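Food and Evidence, Unit 4
Handout: What do we know when we say fruit is good for you?

Read this before the seminar and bring it with you. The two set readings are in the course folder. You do not need the statistics notes this time, though you will want them for Unit 5.

1. The claim and its shape

Most people in the room will agree that eating fruit is good for you. I agree too, if pushed. The trouble starts when we ask what was measured, in whom, for how long, and compared with what. "Good for you" can mean a lower chance of dying in a given period, a better blood test, fewer colds, a smaller waist or a pleasant feeling of having behaved well. A newspaper piece will often begin with one of these and end with another.

Take the claim apart before you argue with it. Write down the food, the amount, the people, the outcome and the comparison. If any of the five is missing, say so. In most press releases at least two are.

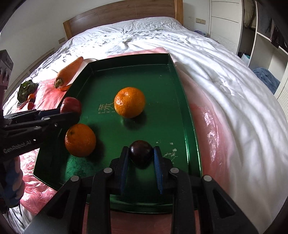 The comparison is the part students skip. Someone who eats an orange in the afternoon is not eating a biscuit, or is eating it later, or is eating both. A study which finds that orange eaters do better may have found that biscuit eaters do worse. These are different findings and they lead to different advice.

2. The Pundport survey

We shall use the Pundport survey as our main case. It followed 900 adults in one town and asked them to fill in a food questionnaire at the start and again two years later. At the second round 641 replied. The published summary says that "regular fruit eaters" reported better general health.

Some things to worry about:

Who dropped out. The summary does not describe the people who failed to reply. Ill people and busy people both tend to vanish from surveys, and we cannot tell which sort vanished here.

What "regular" means. The cut-off was set after the answers came in. Perhaps there was a good reason. None is given.

How health was judged. People rated their own. Somebody who thinks of himself as a healthy eater may well tick the healthier box, whatever state his knees are in.

Memory. The form asks how often you ate plums, pears and citrus fruit over the past twelve months. Try answering that yourself. I tried and gave two different answers in one week.

I do not say the survey is worthless. It is cheap, it is open about its questions, and it may point at something real. It cannot carry the weight that the Pundport council leaflet later put on it, where "reported better health" has become "stay well for longer".

3. The Piltgate trial

Trials are supposed to rescue us from all this. In Piltgate, half the households were given a weekly box of fruit and half were given nothing. The boxes were delivered free for six months, and blood pressure was taken at the start and at the end.

The random split deals with a good deal of the trouble in section 2. It leaves the following:

a) Delivered is not eaten. The main report counts boxes left at the door. Fruit can be given to a neighbour, fed to a rabbit or thrown out.

b) The households knew which group they were in - you cannot hide a box of fruit - and those who got one may have changed other habits too.

c) A free box also saves money. What was the saving spent on?
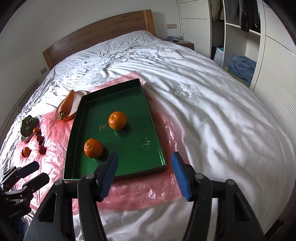

4. Units and portions

Compare two sources and you will soon find that they do not count the same way. Mangubat's tables use grams of edible flesh. Pandier's use "pieces", with a small mandarin and a large apple each counted as one. Dried fruit and juice are in one set and left out of the other.

Convert everything to grams where you can and mark your guesses as guesses. Where you cannot convert, do not average the two sources together. A figure made from two unlike things looks tidy and tells you very little.

5. For the seminar

Find one health claim about a fruit, from a packet, a website or a magazine, and write out the five parts from section 1. Then find the study it rests on, if there is one. Allow more time for this than you think.

The written piece is 2,000 words, references not included. Choose either Pundport or Piltgate and say what its results would let a cautious person conclude. Marks are lost for the phrase "studies show" unless you name the studies. Hand in by noon on the last teaching day in March.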